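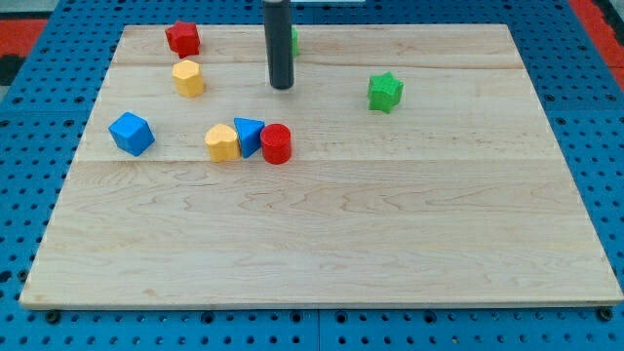
Warum bleibt der Arm zwischen zwei Schiebebewegungen so lange stehen? Weil der Planer jedes Mal wartet, bis die Bilderkennung alle Klötze neu bestimmt hat, und erst dann anfängt zu rechnen.

Mai 2020

Mit dieser Frage habe ich den Vormittag verbracht. Die Antwort stand im Protokoll, ich hatte nur an der falschen Stelle gesucht. Ich war überzeugt, dass der Regler bremst, und habe erst einmal die Grenzwerte für die Beschleunigung durchgesehen. Die waren in Ordnung. Dann habe ich die Zeitstempel nebeneinandergelegt: Bild kommt an, Erkennung läuft, Ergebnis geht an den Planer, Planer startet, Sollwerte gehen raus. Die Lücke liegt komplett vor dem Planer.

Haris meinte am Telefon, man könne doch mit der alten Schätzung losrechnen und sie nachbessern, sobald die neue da ist. Habe ich versucht. Solange sich die Klötze nur dort bewegen, wo der Arm sie hinschiebt, geht das gut. Sobald einer wegkippt oder ein Nachbar mitrutscht, fährt der Arm auf eine Stelle zu, an der nichts mehr ist. Ich habe jetzt eine Schwelle eingebaut: Weicht die neue Lage um mehr als 12 Millimeter von der vorhergesagten ab, wird der Plan verworfen. Der Wert ist geraten. Muss ich noch ordentlich bestimmen.

Der Zylinder als Greifer verdeckt bei vielen Stellungen einen Klotz dahinter. Beim grünen, von dem nur ein schmaler Streifen übrig bleibt, liefert die Erkennung mal gar nichts und mal eine Lage mit hoher Sicherheit, die falsch ist. Das Zweite ist schlimmer. Valbona hat vorgeschlagen, verdeckte Klötze einfach an der letzten bekannten Stelle zu halten und die Unsicherheit mit der Zeit wachsen zu lassen. Das habe ich am Nachmittag umgesetzt, ist nicht viel Code. Der Planer muss allerdings mit der Unsicherheit auch etwas anfangen können, im Moment liest er das Feld ein und ignoriert es.

Zweites Problem sind die eng stehenden Klötze. Herz, Dreieck und roter Zylinder in einer Reihe, fast ohne Abstand. Das Dreieck in der Mitte und der Würfel links davon haben dasselbe Blau, und in der alten Zuordnung wurden die beiden gelegentlich vertauscht, wenn der Arm dazwischen durchgefahren ist. Die Farbe allein reicht nicht. Ich gewichte jetzt die Form stärker und lasse einen Tausch nur zu, wenn er in 2 Bildern hintereinander herauskommt. Beim roten Klotz hinten links mit dem zackigen Umriss schwankt die Form selbst, je nach Licht kommt Stern oder Sechseck heraus. Weil der andere rote ein Zylinder ist, stört das vorerst nicht. Notiert als offener Punkt.

Mittags kurz mit Rajeshwari gesprochen. Sie schreibt in Hollow gerade die Auswertung um, damit man die Läufe nachträglich abspielen und an beliebiger Stelle anhalten kann. Mir fehlt vor allem, dass man den Plan sieht, den der Arm zu dem Zeitpunkt hatte, und nicht nur die Bahn, die er gefahren ist. Sie will es als eigene Spur aufnehmen. Dafür muss ich auf meiner Seite jeden Plan mit Kennung speichern, auch die verworfenen. Habe ich zugesagt.

Danach 50 Läufe in der Simulation mit dem neuen Ablauf. Die Wartezeit vor dem Planer ist deutlich kürzer, wie erwartet. Zwei Läufe hingen am Ende in einer Schleife: Plan verworfen, neuer Plan, wieder verworfen. In beiden stand ein Klotz genau an der Kante des erlaubten Bereichs, und die Vorhersage hat ihn über die Kante gesetzt, die Erkennung wieder zurück. Ich schneide die Vorhersage jetzt am Rand ab. Schön ist das nicht, aber die Schleife tritt mit denselben Startwerten nicht mehr auf.

Der Rand des Bretts ist ohnehin ein Thema. Der Planer nutzt fast nur die obere Hälfte, weil die Zielstellen dort liegen, und vorne wäre reichlich Platz, um eine enge Gruppe erst auseinanderzuziehen. Im Kostenterm wird jeder Umweg bestraft, also macht er das nie. Biljana hat dazu in Kos etwas ausprobiert, einen Abzug für freie Fläche um den Klotz, der als Nächstes dran ist. Ihren Zweig habe ich geholt, er lässt sich mit meinem aber nicht ohne Handarbeit zusammenführen. Die Schnittstelle zur Lageschätzung heißt bei ihr anders und liefert Winkel in Grad statt in Bogenmaß. Gut, dass ich das vorher gesehen habe.

Gegen Abend noch die Übertragungsrate der Sollwerte geprüft. Eingestellt sind 100 Hertz, im Protokoll fehlen vereinzelt Werte, immer wenn gleichzeitig Bilder auf die Platte geschrieben werden. Das Schreiben kommt in einen eigenen Prozess. Zorica hat so etwas schon einmal gebaut, ich frage sie, bevor ich selbst anfange.

Offen für morgen: Schwelle sauber bestimmen, Unsicherheit im Planer auswerten, Pläne mit Kennung speichern, Winkel in Biljanas Zweig umrechnen. Rückenschmerzen vom Stuhl. Um halb neun Rechner aus.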